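Handcombe clothes swap is back on, and I've already filled a bag
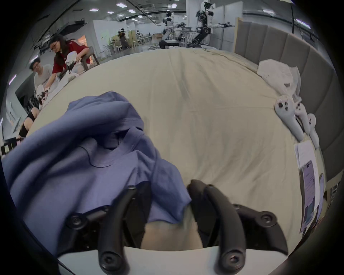 When can you drop clothes off for the Handcombe swap? Any weekday from 10 till 4 at the old hall on Dimaculangan Street, right up until the end of June.

So there you go, that's the bit most of you have been emailing me for! The swap itself has been pushed back to the first Saturday in July (it was meant to be in April, and we all know how April went), and it'll run a bit differently from last year's.

For a start, it's timed entry. You book a half-hour spot, you come in with your tokens, you have a good rummage and then you head out the side door to make room for the next lot. I'm a slow browser, so I've booked two spots in a row, which is allowed as long as you don't grab the popular morning ones. There are nine spots across the day and the early ones were going quickly when I looked last night.

Tokens work the way they always have. One clean, wearable piece gets you one token, kids' stuff included, and shoes count as a pair. Please wash everything first and leave it bagged, as the bags are being set aside for a few days before anyone sorts them. No undies, no swimmers, no single socks (I asked about the socks, my drawer is full of them).

Trinidad Javier is running it again, and she told me last year's swap moved 2,270 pieces of clothing in one day, with 622 people through the door. I was one of the 622 and I came home with a green wool coat I still get compliments on, plus a pair of jeans that didn't fit and are going straight back in this year's bag.

Anything left over goes to the op shop in Cesside, and the really worn-out T-shirts get cut up for rags at the Orkumville bike workshop. They'll take as many as they can get, cotton is best, and they don't mind paint or holes or whatever colour they've faded to.

Entry is a gold coin. There's no cafe this time, sadly, so eat before you come. And if you've got spare coat hangers, Trinidad is after another 100 of them. Leave them in the blue tub by the front steps when you drop off your bag.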